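Do you really need a drop zone?
Nov 18, 2021

Every home organizing site I read this year has told me to set up a "drop zone" by the door. You come in, your stuff goes in one spot, and your life gets easier. I had my doubts, and after 14 weeks I still have most of them. 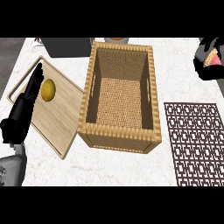
What the experts promise

The Costwood catalog is the worst for this. Four pages on baskets, then a claim that you'll save 219 hours over ten years by never hunting for your keys again. Who timed this? I lose my keys maybe twice a month and they're always in yesterday's coat.

My friend Petro Lysenko swears by the whole system and sent me a link to the Privine planner, the one with the little colored cards. I read it. It wants you to sort mail into "act," "file" and "enjoy." I have never once enjoyed mail.

What I got

A pile. A tidier pile than before, I'll give them that – but the water bill sat in it for three weeks, and when it was on the kitchen table I at least saw it while I ate. Putting things out of the way is a fine idea for things you don't need. Bills are a different matter, and so is the library book I now owe money on.

The keys did get better. I'd be lying if I said otherwise. A nail in the wall would have done the same job.

What it costs

The full Marchuk entry set, with the bench and hooks, was 658 dollars when I looked. On sale it was 548, and I suspect it's always on sale. I bought none of it.

I'm going to keep going until the end of December, mostly so Petro can't say I quit early. Bills are back on the table as of this morning. If you've had one of these going for over a year and it still works, write and tell me what you keep in it.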